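Notes from the Sewing Room

Well, the evenings have stretched out and the jacarandas have dropped most of their flowers on the hall steps, so it must be November, and that means we're into the last stretch before the Brillwood show. Thank you to everyone who has been sweeping up the purple mush before it gets trodden in. You know who you are, and the carpet in the front room is grateful.

I wanted to use my bit of the newsletter this month to talk about prints, because we've had such a run of them lately and because I promised Ülle I would write down what she told us at the last evening session. For those who missed it, Ülle Ots brought in a suitcase (a real one, with a strap) full of furnishing cottons she has been collecting since her first flat, and she spent the better part of two hours going through them with us. There were big cabbage roses, some very smart stripes, a whole family of brown and orange circles that half the room had grown up with on the kitchen curtains, and then the animal prints, which got everybody talking!

Her main advice was about scale. Most of us choose a print by holding it in our hands under the shop lights, at arm's length, and then we're surprised when it looks quite different made up and hung on the far side of a room. A small spot can turn to mush from the doorway, and a large one that seemed far too loud on the bolt will often settle down once there's a decent stretch of it. Ülle suggests pinning up at least a metre, walking away to make a cup of tea, and seeing how you feel about it when you come back in. I tried this at home with a green fern I'd been dithering over for months and had my answer before the kettle boiled.

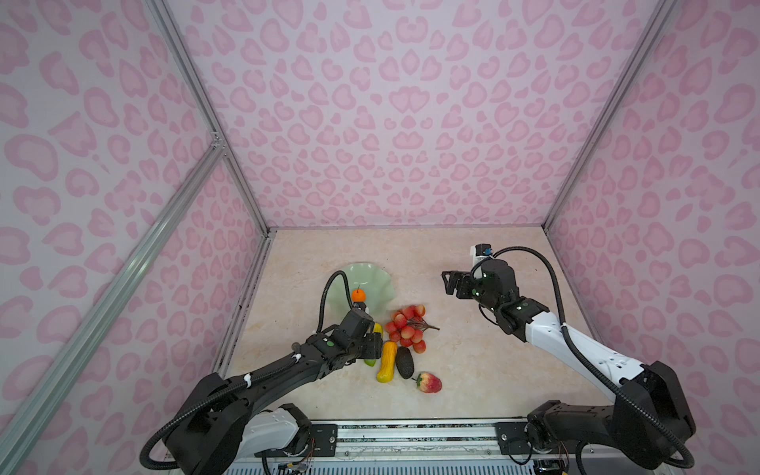

The other thing she was firm about was colour. If you love a busy pattern but you're nervous of it, look for one where the colours are close neighbours, as they'll be far easier to live with than anything in black and gold. And do leave something plain nearby for the eye to land on, whether that's a cushion, a bit of bare wall or a bedspread. Birgit Vogler, who has never knowingly bought a plain cushion in her life, disagreed quite strongly with this last part, and I must say her lounge room is a very cheerful place to sit, so perhaps take it as a guide and please yourselves.

On matching repeats, which is where most of the groaning came from: measure the repeat before you buy, and then buy one extra repeat for every drop after the first. I know it feels like waste. The leftovers make lovely drawstring bags, and we're always short of those for the stall. With blotchy prints you can get away with a fair bit more at the seams than you can with a stripe or a check, so if it's your first pair of curtains, that's a kind place to begin.

Now for the housekeeping. The old Burnberg machine is back from its service and running sweetly, but please don't use it for denim, however tempting. The long cutting table is booked out on the first two evenings of the month for the quilt group, and there are still 8 places left in the roman blinds workshop if you've been meaning to put your name down. It's $19 for members, which covers the cord and rings, and you'll need to bring your own fabric and lining, washed and pressed. Doors open at half past six.

Ülle has kindly left the suitcase with us until the show, and you're welcome to have a rummage. She only asks that the pieces go back folded the way you found them, with the paper labels on top, and that the brown and orange circles stay in the building, as she has plans for those.

See you at the hall, and bring a plate if you can.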